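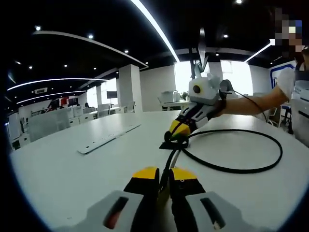 3.2 소규모 분산형 데이터센터의 입지 결정 요인

본 절에서는 중소 도시에 입지한 소규모 데이터센터의 수요 구조와 임대 계약의 특성을 검토한다. 선행 연구는 대체로 수도권 및 해안 관문 도시의 대형 시설을 대상으로 하였으며, 내륙 거점의 소형 시설은 보조적 설비로 취급되는 경우가 많았다. Jitpraphai와 Sriwong은 전력 인입 용량을 입지의 일차적 제약으로 보았으나, Diekmann은 통신 회선의 이중화 여부가 임차인의 계약 갱신에 더 큰 영향을 미친다고 주장하였다. 두 견해는 분석 단위가 서로 달라 직접 비교하기 어렵다.

분석 자료는 Kurkberg와 Khunthong 두 지역의 시설 운영자 및 임차 기업을 대상으로 한 설문과 심층 면담으로 구성된다. 설문은 10월에 시작되었고, 400개 업체에 조사표를 발송하였다. 임차 면적, 계약 기간, 최대 전력 사용량, 장애 발생 시 통보 절차를 공통 문항으로 두었다. 면담은 시설 운영 책임자 19명을 대상으로 하였으며, 1인당 소요 시간은 60분으로 제한하였다. 면담 기록의 분류는 Khamphan과 Bunnag이 각각 독립적으로 수행한 뒤 불일치 항목을 협의하여 조정하였다.

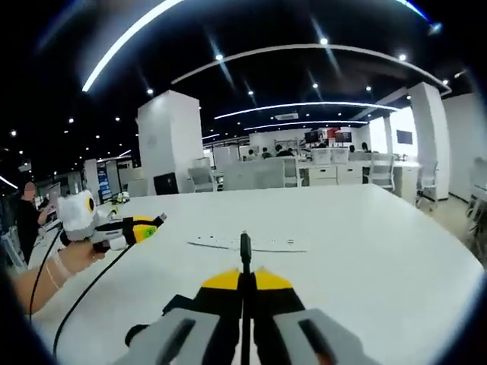
그림 3. 흰색 탁자 위의 휴대형 그리퍼와 검은색 케이블.

두 지역의 계약 구조에는 뚜렷한 차이가 나타났다. Kurkberg의 임차 기업은 전력 단가가 고정된 장기 계약을 선호하였고, 회선 증설 비용을 임대인이 부담하는 조항을 요구하는 사례가 많았다. 반면 Khunthong에서는 계약 기간이 짧고 랙 단위의 부분 임차가 일반적이었다. 운영자들은 이러한 차이의 배경으로 지역 내 물류 기업의 비중과 변전소까지의 거리를 들었다. 다만 변전소까지의 거리는 설문 문항에 포함되지 않았으므로 본 연구의 자료만으로 그 효과를 추정할 수는 없다.

냉각 설비의 운용 방식 또한 임대료 산정에 반영되고 있었다. 외기 냉각을 병행하는 시설은 계절별 요금을 적용하였으며, 임차 기업은 하절기 할증의 산정 근거를 계약서에 명시할 것을 요구하였다. Balen 사업의 예비 조사에서도 유사한 요구가 보고된 바 있으나, 당시 조사는 단일 운영자의 시설 3곳에 한정되어 일반화에 제약이 있었다.

지연 시간에 대한 요구 수준은 업종에 따라 상이하였다. 영상 전송 및 결제 중계 업체는 이용자와의 근접성을 입지 선택의 우선 조건으로 응답하였으나, 문서 보관과 백업을 주된 용도로 하는 업체는 임대료와 출입 통제 수준을 더 중시하였다. 후자의 경우 시설이 이용자와 가까울 필요가 크지 않음에도 소형 시설을 선택한 사례가 확인되었는데, 면담에서는 현장 방문의 편의와 담당자와의 직접 연락이 주된 사유로 제시되었다. 이러한 응답은 기존의 지연 시간 중심 모형에 포함되지 않은 변수이며, 3.3절의 회귀 분석에서는 방문 빈도를 대리 변수로 사용한다.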